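December
By Ishbel MacAulay and Gregor Carnegie
4 min read

What Shared Laundry Does to Good Manners: Final Report

Our course asked for a study of a rule people follow without being told. We chose the laundry room at Keltley Hall, partly on scholarly grounds and partly because Gregor was out of socks.

The hall houses 160 students. We handed out a survey and got 41 back, one of them filled in entirely with drawings of a horse. We also sat in the room on a Wednesday evening with clipboards, which made people fold their towels far more neatly than we believe is normal.

The main question was how long you should wait before moving a stranger's finished load. Most answers fell between five and ten minutes. The longest was 35 minutes, from Ga-eun Min, who wrote that she "would rather fail a class than touch someone's pillowcase." We admire this and have noted her laundry hours.

Where the clothes go next matters more than we expected. On top of the machine is fine. On a chair is cold but legal. The floor, one person wrote, is "an act of war." People who had once been moved to the floor gave shorter waiting times, so the rule seems to wear down with use, much like the socks.

Our weak points are plain. We asked people what they do, and people lie about laundry. Annag Nisbet claimed she always sets a timer, and we have met Annag.
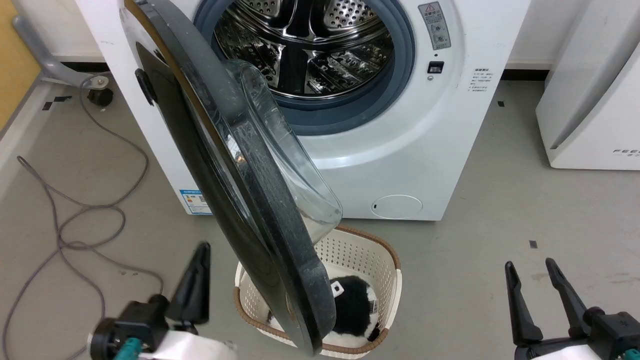 Next term we would like to repeat the survey at Semple House, where there is a sign-up sheet and, we hear, a good deal of forgery.

Comments

Carolina Tavares: The horse was mine. It was an answer to question three.

Annag Nisbet: I do set a timer. I don't always hear it.

Ga-eun Min: Please stop noting my laundry hours.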